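Workshop tips: software for a pick-and-place bench with play food
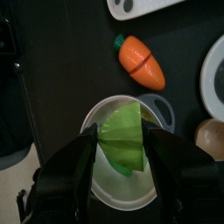 A green leaf held over the white pot, with the carrot still on the table.

These notes cover the control and perception side of a small tabletop arm. They assume the arm moves, the wrist camera streams and the gripper reports its position. The names Senudau and Pendora refer to our planner and our logging tool; swap in whatever you run.

Separate the grasp check from the close command

A close command returns when the fingers stop, and they stop for an empty grip as well as a full one. Read the finger gap after the close and compare it with the gap you get on nothing. Thin, folded items such as a leaf leave very little difference, so set the threshold per item. For anything that flexes, add a second check from the wrist image after the lift.

Mask the fingers

Two black fingers take up a large part of the wrist view. Record them against a plain light sheet at several openings, build a mask for each, and pick the mask by gripper position at run time. Without this, the segmenter will merge black fingers with a dark table and return one large region. Redo the masks after any change to the fingertips or the camera bracket.

Find the rim, then the centre

With the gripper over a pot, only part of the rim shows. Fit a circle to the visible arc and take the centre from the fit. Do not use the centre of the white area, which shifts as the fingers cover more of it. Reject any fit whose radius differs from the stored pot radius. A handle will pull the fit sideways if its edge points are left in; ours is grey-blue and drops out on colour alone.

Release height

Measure from the lowest point of the item. A soft leaf hangs well below the grip, and a height that suits a carrot will drag the leaf across the rim. Two ways to handle it:
– store a hang length with each item and add it to the release height
– estimate it from the wrist image just before the move, if your depth is good enough

We use the first. It is cruder and fails less often.

Gloss

Glossy plastic gives white highlights that move with the camera. Lock exposure and white balance before collecting anything. If the carrot splits into two detections, check for a highlight or the seam between its halves before blaming the model. Merging detections of the same class whose edges touch fixes most cases. Do the merge before the planner sees the list.

Timing

Stamp images at capture. Stamping on arrival put our frames 100 ms behind the joint readings, enough to miss the pot while the arm was still moving. Pendora now refuses to start if the two clocks disagree.

Wait 500 ms after the arm stops before taking the image used for the drop. Shorten this only once you have logged the wobble on your own arm.

Planner settings

Senudau is capped at 3000 samples per move. Past that, it is quicker to back the arm off and plan again from the new pose. Keep the held item in the collision model as a simple box and remove it once the release check passes. Leaving it in is the usual cause of "no path found" on the next pick.

Logs

Save the gripper gap, the chosen mask, the circle fit and the wrist image together under one number for each attempt. Of the last 197 failed drops we went through, the ones without a saved fit had to be thrown out.

Changed in August: release height section rewritten, old fixed-height table removed.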